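# The lunch counter at Drondmont

Karlijn Schouten has run the snack and lunch counter on the ground floor of the Drondmont building for five years. Before that she worked in the kitchen at Pelard, a cafeteria across town, where the food went out on steam trays and she hardly saw the people who ate it.

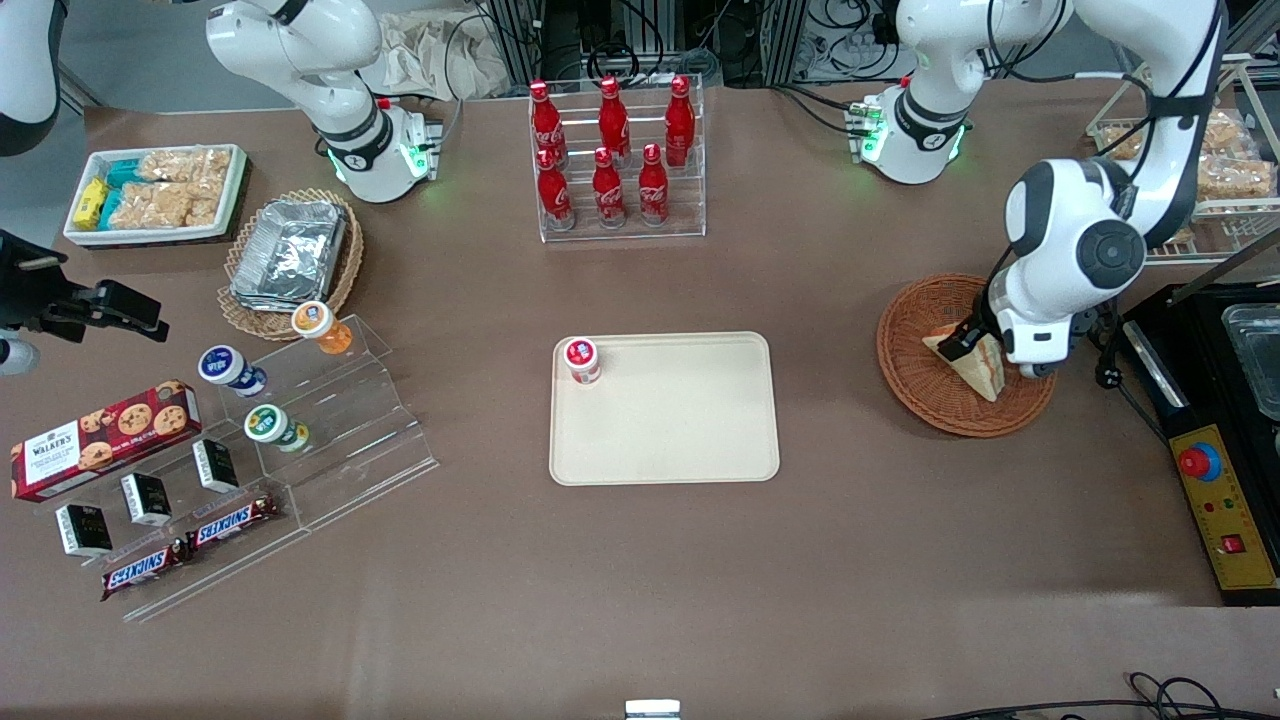
She says the first thing she learned at the counter was that people don't read signs. "They look at the food. If the sandwich is where they can reach it, they take the sandwich. If it's behind something, they ask me if we have sandwiches."

The counter opens at seven in the morning and closes at three. Schouten sets it up herself on most days. On the others it is done by Tamer Rawashdeh, who was hired two years ago and who also handles the orders. They spoke to us together on July 11, 2019, after the lunch trade had gone.

The stock is ordinary. There are sandwiches, foil containers with hot lunches, small cups with colored lids, cookies, candy bars, rice bars and cola. Schouten says she has tried fancier things and most of them came back to the storeroom.

"I had a nut mix for a while, in a nice jar," she says. "I liked it. I think I was the one who ate it."

Most of the work is in where things go. The bottles stand in a clear rack, with the back row higher than the front one. Rawashdeh bought the rack from a supplier called Obeidat, along with the tiered stand for the smaller items. Before the rack, the bottles stood straight on the table, and anyone reaching for one at the back would knock over one at the front.

"Every day," Rawashdeh says. "A full bottle goes down, it rolls, it's on the floor. Then you can't sell that one for an hour or it goes all over somebody's shirt."

The stand was his idea too. Schouten was against it at first. She thought clear plastic would show every fingerprint, and she says it does. She wipes it in the morning and again at eleven. What changed her mind was the small cups. On the flat table they had stood behind the candy, and she was throwing out several a week. On the steps of the stand people could see the lids.

"The lids are how they choose," she says. "Someone comes down and says, give me the orange one. They don't say what's in it. I'm not sure they know what's in it."

The two of them disagree about candy bars. Rawashdeh wants them low down and near the front, where a person paying for something else will see them. Schouten would prefer to have them off to one side. She has regulars who have told her they are trying to eat less sugar, and she feels bad putting a Snickers under their hands.

"They're adults," Rawashdeh says.

"They're adults who asked me," says Schouten.

For now the candy goes in front. She says this may change.

They agree on baskets. The sandwiches and the foil containers both go in wicker, and the bagged snacks go in a white tray with straight sides. Schouten used to put the sandwiches on a tray as well, and they slid around whenever someone took one out. A triangle sandwich is a hard shape to stack. In a round basket, she says, they lean on each other and stay up.

"You put the first ones in with the point down, toward the middle," she says. "Then the others have something to rest against. If you drop them in flat you get maybe a layer and a half and then it's a mess."

The baskets came from Wastberg, a household goods store that has since closed its branch nearby. She has spares. Crumbs get into the weave, so each basket is turned over and tapped out at the end of the day, and once a week they are brushed with a dry vegetable brush. She does not wash them. She washed one in her first year and it came out a different shape.

The brown covering on the table is newer. The old surface was white and showed every coffee ring. Brown hides a good deal, Schouten says, and the food looks better on it, the bread above all.

Rawashdeh does the counting at the end of each month. In his best month so far the counter sold 1142 items, and in an ordinary one he expects 1000. He writes the numbers in a school notebook by hand. He has been told to use a spreadsheet and has started one, but the notebook is more up to date.

July is slow. Half the offices upstairs are on vacation, and the people who are left go outside to eat. Schouten orders fewer hot lunches and more cold drinks. The foil containers are the hardest thing to get right, she says, as they can't be kept for the next day. When some are left at two thirty she sells them at half price, and a few people from the third floor have learned to come down at two thirty.

"I see them standing by the elevator," she says. "They're waiting for me to change the card."

Asked what he would change if he had the money, Rawashdeh says a second rack, for water and juice. These are kept in the refrigerator behind the counter and people forget to ask for them. Schouten says she would like a better light over the table. The one they have is on a timer that belongs to the lobby, and in winter it goes off while she is still packing up.

She has asked the building about it. They have told her it is on the list.

Closing takes them forty minutes - less if both are there. The cups and sandwiches go first. After that the bottles come out of the rack, the rack gets wiped, and the bottles go back in with the labels facing out. The cookies and candy are packed in a plastic box with a lid, which goes on the storeroom shelf. Schouten carries the cash box upstairs herself.

She has been asked twice whether she would go back to Pelard, where the pay is somewhat higher. She said no both times. She likes to be finished at three, and she likes to know what people eat.

"The man with the rice bars, he takes two on Monday and then none until Thursday," she says. "He was here today. I had them ready."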